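Section 4: Teaching the Luma to fold a T-shirt

You have bolted the Luma arms down, run the wake-up check from Section 3 and found that both of them move. Good. Now they can do laundry, at the pace of someone being paid by the hour.

Start with a plain short-sleeved shirt, crew neck, nothing printed on the front. Lay it flat with the collar pointing away from you and keep the grippers out over the table on either side. 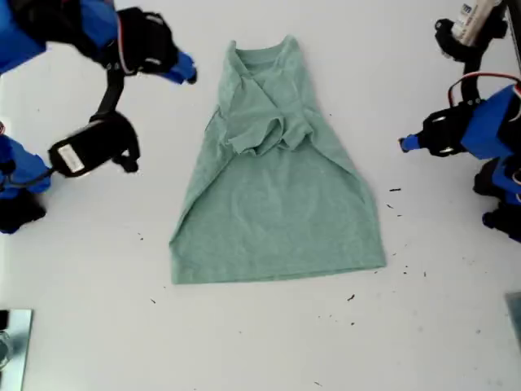
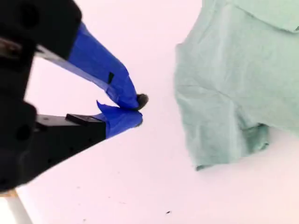 Before you record

1. Wipe the table. Specks do no harm to the arms, but they do end up on the shirt, and the Luma has no opinion about lint.

2. Check the blue tape on the fingers. Creases are fine. If a flap has lifted near a tip, press it down or replace the strip. Spare tape is in the Renier accessory pouch, under the hex keys.

3. Open the Workus panel and choose Fold, then New Task. Give it a name you will recognize in December. "Test" is taken. "Test 2" is also taken, by Hanne Ravn, who wrote this section.

Recording the fold

4. Press Record and guide the arms by hand. Bring the sleeves in across the chest first, then the sides. Move slowly - the arms will copy your hesitations faithfully, along with any sighing that reaches your elbows.

5. Close the fingers on one layer of fabric only. To check, lift the edge a little and look underneath. If the whole shirt comes up, you have two layers and a small flag.

6. Fold the hem up toward the collar, open both grippers fully and back them away before you press Stop.

7. Repeat from step 4 until you have four good recordings. Delete the bad ones now. The software weighs them all equally, including the one where you sneezed.

Note: The shirt does not have to start out perfectly smooth. A few wrinkles in the recordings will help later, when the arms meet a shirt that came out of a real dryer.

CAUTION: Keep fingers, hair and lanyards away from the grippers during playback. The red stop button works at any time and does not hurt the Luma's feelings.

If playback goes wrong

Error 659: The fingers closed and found no fabric. Move the shirt closer to the gripper and run the task again. If the error comes back, redo the finger alignment in Section 2.

Arm stops halfway: Look for a cable caught on a bracket. Free it with the power off.

Folds come out lopsided: Compare them with your recordings before you write to Tjoa support. Elie Karam reads those messages, and he will ask to see your recordings.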